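November, 6:40 am

Bravo was down again when I came in. Wrist fault, same code as last time, logged at cycle 1,518 since the Cerkby rebuild. Pulled the hand covers back and went through the finger joints one at a time. Hinge pins on all three are seated. The middle one had a bit of side play, so I put in a new washer from the Tultau kit and checked it against the drawing. Play is now inside tolerance.

Re-zeroed the wrist and ran it at low speed for 900 cycles with no load. No fault. Motor current on joint 4 is still higher than I'd like at the bottom of the stroke. Could be the sleeve binding where it folds, could be the grease. Teófilo Flores reckons grease. He had the same thing on the Satov unit and it cleared after a flush, but that arm has an older gearbox and I'm not convinced the two compare.

Left to do:
Flush and regrease joint 4.
Swap the sleeve if the current hasn't dropped.
Order more washers, 3 left in the kit.
Ask Cerkby for the revised torque figures, the sheet in the binder is for the previous hand.

Backed up the offsets before lunch. Old set kept under the previous name in case the new zero drifts overnight. Speed limit stays on until the regrease is done.
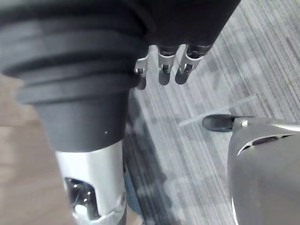
Bravo, black fingertips and silver hinges, over the striped carpet.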